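Patlow library opens its new lending desk

After 2 months of works, the public library in Patlow has again a place where readers can borrow and return books. The old desk was in use since 81 and the drawers did not close any more.
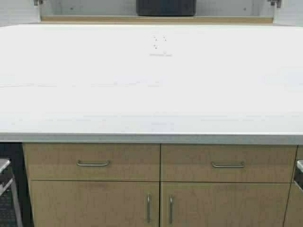 PATLOW, Sat 4 March – The desk has a broad white top and stands near the children's corner. "People can now put down their bags," said librarian Ruben Declercq. The neighbouring branch in Mukthorpe, which lent 300 books to Patlow in January, will keep its longer hours until the school holidays.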